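Let the Students Choose Boring Tasks

Jolien Desmet
April 4, 2026

When our school in Luvham started the robotics course, the students wanted to build something that fights or something that flies. I understood them. I was also eighteen once. But I think now that a school should give its students small household jobs for the robot, and I want to explain why, because some parents still ask me about it.

In December the teams had to propose a final project. Callum Tindall and his partner wrote that their robot arm would tidy up toys next to a sink. Some classmates laughed. My colleague Maarten Bakker was not happy either. He said that a jury at the Grilasham student day will never give points for such a thing, and he may be right about the jury.

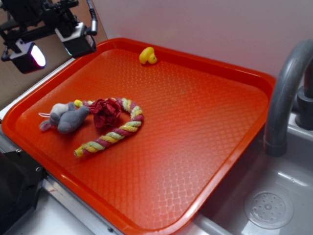 A toy is a difficult object for a machine. A rope bends in a new way each time you put it down. A plush mouse has no clear edges, and a rubber duck is smooth and round. If the students had worked with wooden cubes, they would have finished in two weeks and learned very little. Callum's team recorded 464 attempts before they wrote their first report, and the best pages of this report are the ones about failure.

I do not say that competitions are bad. Jozef Kuipers, who teaches the younger group, takes his students to one every year, and they come home tired and proud. But in a competition the rules are already written by another person. In a household job the students must decide themselves what "finished" means. Is the toy tidy if it lies half over the edge of the box? They argued over this question for a whole afternoon, and I did not stop them.

There is also the matter of money. Our course received 2735 euros for the year, and a flying project would have eaten most of it. Toys cost almost nothing.

Maarten and I still disagree. He wants one large project next year for the whole class, with a public show at the end. I would accept the show if the students may choose the task, even when it is a boring one.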